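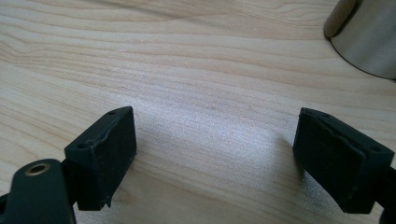 Que tecido devo escolher para forrar um casaco de meia-estação feito em casa?

Um cetim de viscose de peso médio resolve quase todos os casos: desliza bem por cima de uma camisola, deixa a pele respirar e aguenta anos de uso sem abrir nas costuras. Se o casaco for para usar muito aberto, vale a pena subir um degrau e ir para o jacquard, que tem mais corpo e se vê mais.

Recebo esta pergunta quase todas as semanas, por mensagem, ao balcão, uma vez até na fila da padaria! E foi por causa dela que acabei a preparar a novidade que venho contar neste comunicado: a Nitdale vai lançar em outubro a sua primeira coleção de tecidos só para forros. Chama-se Kistier e eu ando com ela na cabeça há tanto tempo que já me custa acreditar que tem data marcada.

Comunicado da Nitdale, 20 de agosto de 2023

Para quem não nos conhece, a Nitdale é uma loja de tecidos a metro e retrosaria. Vendemos na loja e pela internet, e o grosso dos nossos clientes são pessoas que costuram em casa, mais uns quantos ateliês pequenos de arranjos e roupa por medida. Sempre tivemos forros, claro. Tínhamos uma prateleira ao fundo, com preto, branco, bege, azul-escuro e um bordeaux que ninguém sabia bem de onde tinha vindo, quase tudo poliéster fininho daquele que cola às meias no inverno. Eu própria comprava forros noutros sítios para as minhas coisas, o que é uma vergonha de confessar num comunicado de imprensa, mas pronto, está dito.

A coleção Kistier tem 54 cores, distribuídas por 4 qualidades de tecido. Nem todas as cores existem em todas as qualidades (lá chegaremos, espero eu), mas os neutros e os tons mais pedidos estão em todas. São elas:

Cetim de viscose. O tal de que falei logo no início. Tem brilho discreto, bom cair, e é o que eu usaria em casacos, blazers e saias direitas. Largura de 140 cm. Passa-se a ferro pelo avesso, com temperatura média.

Cupro. Leve, fresco, muito agradável na pele. É o mais caro dos quatro e desfia um bocadinho quando se corta, por isso convém usar uma lâmina boa e rematar logo. Para vestidos de verão e calças de linho é uma maravilha.

Jacquard de viscose e acetato. Com desenhos pequeninos tecidos, três motivos para já: espinha, folhinhas e uma pinta miúda que é a minha preferida (já forrei um colete com ela e ando sempre a desabotoá-lo). Tem mais peso e segura melhor a forma da peça.

Cambraia de algodão. Para quem faz roupa de criança ou simplesmente não gosta de tecidos escorregadios. Não desliza tanto, portanto não a aconselho em mangas de casaco, mas no corpo do casaco ou numa saia rodada fica muito bem, e coser aquilo é um descanso.

Os tecidos são produzidos para nós pela Kazemi, uma tecelagem com quem já trabalhávamos nas popelinas e que teve uma paciência enorme connosco. Pedimos amostras atrás de amostras. O verde-garrafa, por exemplo, foi e voltou não sei quantas vezes, ora muito azul, ora a puxar para o caqui, e quando finalmente chegou o certo fiz uma festa sozinha no armazém. Há também um tom ferrugem que não estava no plano inicial e que entrou porque me apaixonei por ele numa cartela antiga.

Antes de fecharmos a lista, fizemos um inquérito aos assinantes da nossa newsletter. Chegaram-nos 1248 respostas, muitas com textos compridíssimos, e li-as todas (ao serão, com chá, e com alguma vontade de responder a cada uma). O pedido mais repetido foi o de cores que combinassem de verdade com os tecidos exteriores que já vendemos. Logo a seguir veio a queixa dos forros que fazem eletricidade estática. A cambraia de algodão não estava nos nossos planos e nasceu inteirinha dessas respostas, sobretudo das pessoas que costuram para bebés.

Houve ainda uma fase de provas. Enviámos 314 cortes de tecido a clientes que se ofereceram para os experimentar em projetos a sério: casacos de lã, vestidos de cerimónia, malas, até uma capa de violoncelo! Pedimos a toda a gente que usasse e lavasse as peças como faria normalmente e que depois nos contasse. Por causa do que nos disseram, aumentámos um pouco a densidade do cetim e retirámos um quinto tecido, um crepe muito bonito que encolhia mais do que eu acho aceitável num forro. Tive pena. Pode ser que volte um dia, com outra composição.

Para a escolha das cores à distância, que é sempre um drama, vamos ter cartelas com amostras verdadeiras de tecido, coladas em cartão e com a referência ao lado. As cartelas são feitas pela Grorkeo, que também vai tratar das embalagens: papel reciclado, sem fita plástica, com uma etiqueta onde vem a composição, a largura e as instruções de lavagem. Parece um pormenor, mas quem já encontrou um corte de tecido sem identificação no fundo do armário sabe do que falo. Há cartela completa e há cartelas separadas por qualidade, para quem só quiser espreitar o cupro, por exemplo. O valor da cartela completa é descontado na primeira compra de tecidos Kistier.

A venda é feita a partir de meio metro e depois em múltiplos de dez centímetros. Os cortes são sempre enviados inteiros, numa só peça, e se não houver metragem seguida suficiente no rolo entramos em contacto antes de cortar seja o que for. Os ateliês podem pedir rolos completos, com condições próprias, e para esses já estamos a aceitar reservas por email.

Juntamente com a coleção vamos publicar na página da Nitdale um guia gratuito sobre forrar casacos, escrito por mim, com as folgas que uso nas costas, a bainha que não repuxa e a ordem em que monto as mangas. Não é a única maneira de fazer, haverá quem torça o nariz à minha prega das costas, mas é a que me tem dado menos dores de cabeça. O guia serve para qualquer forro, comprado na nossa loja ou não. Quem preferir papel pode pedir uma versão impressa com a encomenda.

Os tecidos Kistier chegam à loja e ao site em outubro. A data exata será anunciada primeiro na newsletter e depois nas nossas redes. As cartelas ficam disponíveis um pouco antes, para dar tempo de as pôr ao lado das lãs e decidir com calma, à luz do dia se possível (a luz da cozinha engana imenso nos azuis!).

Jornalistas, autores de blogues e revistas de costura podem pedir amostras, cartelas e fotografias da coleção através da página de contactos da Nitdale, indicando o nome da publicação e a morada de envio. Respondo eu, normalmente em dois ou três dias úteis.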